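TXM 210 Fabric Properties
Handout 6: Drape, Creasing and Recovery
Instructor: Ludger Rieger
September 21, 2023

Reading before class: chapter on bending and shear in the course pack. Bring your Silbridge sample cards. You will need the plain weave, the twill and both knits.

1. Terms

Drape is the way a fabric hangs under its own weight when part of it is held up. A stiff fabric makes a few wide folds. A limp one makes many narrow folds.

Bending length is the length of fabric that will bend under its own weight to a fixed angle. A longer bending length means a stiffer fabric. Always measure warp and weft separately and report both.

Shear is the change in angle between warp and weft when the cloth is pulled on the bias. Paper does not shear much, so it buckles where cloth would curve.

Crease recovery is the angle a folded strip opens back to after a load has been taken off. A strip that opens out completely scores 180 degrees. A strip that stays shut scores 0.

2. What sets the crease

When cloth is folded sharply, the fibers on the outside of the bend are stretched and those on the inside are squeezed. If the strain is small, the fibers spring back. If it is larger, some of the bonds between the chains in the fiber break and form again in the bent position, and the crease stays.

Four things matter most for this course:

Fiber. Wool recovers well. Untreated cotton and linen recover poorly. Polyester recovers well at room temperature but can be heat set.

Moisture. Water lets the chains in cotton move, so damp cotton creases more easily. Condition all samples before testing.

Yarn and weave. In a tight weave the yarns cannot slide, so each fiber takes more of the strain. A long float gives the yarn room to move.

Time under load. More time means a deeper crease.

3. Folds and crumples

A fold has one line. A crumple has many short ridges that meet at points, and most of the strain is found near those points. This is why a crumpled cloth is hard to describe with a single angle. We grade it by eye against a set of standards.
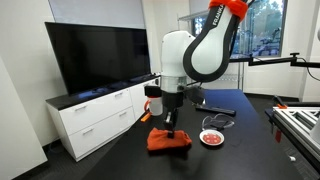
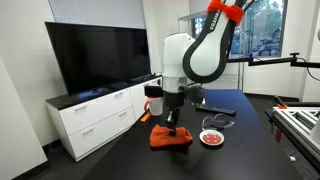 Orange cloth in a crumpled state, gripper fingers pressed into it.

4. Lab work for this unit

Work in groups of 2. Each group tests the plain weave and one other fabric.

Step 1. Cut 6 strips in the warp direction and 6 in the weft. Stay away from the selvage. Mark the face side of each strip in pencil.

Step 2. Leave the strips in the conditioning cabinet overnight. Do not stack them.

Step 3. Fold each strip end to end with tweezers. Half of each set is folded face to face, the other half back to back.

Step 4. Load for five minutes, then move the strip to the holder and read the angle after another five.

Step 5. Enter every reading on the Tiedemann sheet, including the ones you think are wrong. Strike out an error with one line and initial it.

Strips that twist or curl in the holder are to be noted as such. The lighter knit usually does this.

5. Reporting

Give the mean for warp and weft, face and back. Do not average warp and weft together. State the temperature and humidity of the room. If your two fabrics differ, say which factor from section 2 you think is responsible and what you would test next.

Reports are limited to two pages plus the data sheet.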